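Chapter 4
Working with a Kit: The Fulteck Two-Arm Bench Set

By the time you reach this chapter you have drawn a joint diagram, wired a servo, and made a single link swing back and forth on command. Now we get to put a whole machine together! The next 64 pages follow one product, the Fulteck two-arm bench set, from the first printed part to a working pair of arms that can pick things up and put them down again.

We chose this kit for a simple reason: you can see how everything works. Most of the structure is 3D-printed, the fasteners are ordinary ones, and a cracked bracket can be printed again overnight. Our teaching lab in Rerkelville has used the set since October, and students who had never held a hex key were tuning grippers within a few weeks. It has its weak points too, and we will be frank about those as they come up (the assembly booklet, for one, skips a step in the wrist section – see 4.3).
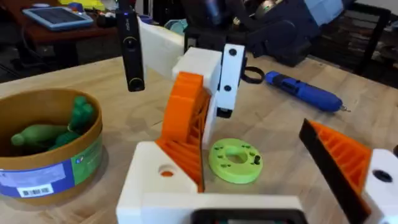
A gripper has to do two jobs that pull against each other. It must hold firmly enough that the object doesn't slip, and gently enough that the object isn't crushed. Older designs handled this with force sensors and a good deal of code. The Fulteck fingers do much of the work through their shape. Push on the middle of a finger and the tip curls in toward the load, wrapping the object a little. Engineers call this the fin-ray effect, after the way a fish's tail fin bends, and it is a delight to try by hand before any motor is connected.

The kit ships with up to 106 printed parts, depending on which wrist you order. Sort them before you start. Carvalho, the shop that supplies our spares, sells the fingers in pairs, and we suggest keeping one extra pair on the shelf.

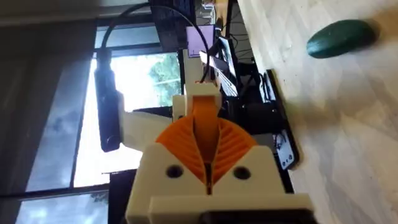
Stiffness is the first thing to look at when you compare one finger with another. A softer finger wraps well but sags under a heavy load, while a stiffer one holds its line and forgives less. The thin, angled ribs inside the orange fingers are what you would change to move between the two: make them thicker and the finger stiffens, space them out and it gives more. In Project 4A you will print three versions, hang a 400 gram weight from each, and plot how far the tip moves.

Before going on, read the Hurnness safety sheet at the back of the book and find the power switch on your own set. Then turn to Section 4.1, where we begin with the base plate and the shoulder joint.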